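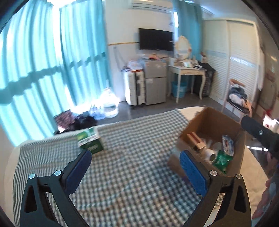

Checkered cover, open brown carton, green and white box near the far edge of the bed.

Skeltow Bedroom Packing Set

README
Version dated Jul 22, 2018
Maintained by the Sornstead household objects project

What this is

The Skeltow set is a collection of short records of small household goods being packed into and taken out of cardboard cartons in bedrooms. Each record covers one carton on one bed. The goods are the kind of thing people keep in a closet or on a nightstand: cartons, tubs, packets, tissue boxes, bottles and so on.

The set was put together to study how mixed items share a carton. Kitchen and warehouse packing were already covered by our earlier Brollum set. Bedrooms were not, and a bed is where a lot of people pack.

Contents

The release holds 375 records. There are 80 different household items, which turn up in different mixes from one record to the next. Across all records there are 2,265 item placements. A placement is one item going into a carton or coming out of it.

Each record has:

- a pictures folder
- a text file listing the items by category
- a layout note (where the carton stands on the bed, and which way it is turned)
- a short remark field, often blank

Item categories

Categories are broad on purpose. We sort by outer form and skip the product type, so a narrow carton is "carton, narrow" no matter what it holds. The main ones:

carton, narrow
carton, flat
cylinder, rigid
packet, soft
package, printed
round object, clear or pale
other

"Packet, soft" is the category that gave the most trouble. Shiny wrapping changes shape every time it is set down, and two labelers will often draw its outline differently. Treat outlines for this category as approximate. Pale or translucent things at the bottom of a carton are the second worst. If the labeler couldn't tell what the item was, the entry says "round object" and stops there.

Items lying on the bed outside the carton are listed separately, under "loose". Please don't merge the two lists. Loose items may or may not be packed later in the same record, and the layout note does not say.

Bed covers

Covers include plain, striped and checkered cloth. The cover was left as it lay, wrinkles included, and it does not always reach the sides of the bed. Small checks in two strong tones are hard on edge detection, especially where the cloth comes out blurred. If your method depends on clean outlines, run the plain covers first and compare.

Cover color is written in the layout note in ordinary words ("dark blue-gray and white"). There is no color chart.

Cartons

Plain brown cardboard, open at the top. Cartons may be square to the bed or turned at an angle. We did not write down a turn angle in degrees — the note says "square", "turned" or "turned a lot", and the line between the last two is a matter of opinion.

Inner walls can look more orange than the outside of the same carton. Color values have not been corrected.

Known problems

- Up to 100 layout notes use the old wording from the Brollum set, where "near" and "far" were measured from the headboard. In the new wording they are measured from the viewer. The old ones are marked with "B" in the first column.
- Lettering on packaging is often too blurred to read. Item lists use form and color only, and should not be used to test text reading.
- Items partly hidden behind something else are listed if any portion shows. The hidden portion was not guessed at.
- Some remark fields contain the word "redo". These records were checked and kept. The word was never cleaned out.

Splits

There is no official train and test split. If you make one, split by room and keep all records from the same bed together. Splitting by record puts the same cover and carton on both sides.

Related sets

Brollum: kitchen and warehouse packing, older note format.
Vidal: closet shelves, same item categories, no cartons. Item numbers match between Vidal and Skeltow, so the two lists can be joined directly.

Changes in this version

Item numbers now have leading zeros. "Tub" was folded into "cylinder, rigid". Blank layout notes from the first release were filled in during July, working from the pictures.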